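Telldale Road, second month

June 6, 2021

The water bill for the flat came to 590 this time, so I spent an evening working out why. I read the meter before bed and again after 6 hours. It had moved, with every tap shut.

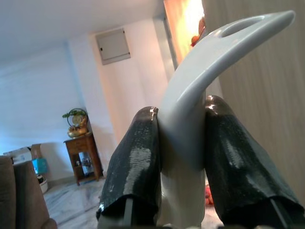
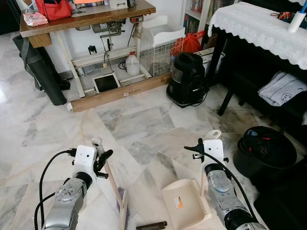 The leak was in the toilet cistern. A new valve from Hemik took me 24 minutes to fit - longer than the leaflet claims. I've sent the readings to the water company and asked for a reduction. They want two more readings in June before they decide.

I'll post the reply when I get it.

Recent posts
Bus or bike to Zasden
Soup at Benjelloun
Painting the back door

We use cookies to count visits. OK

© Telldale Road blog | Contact | Back to top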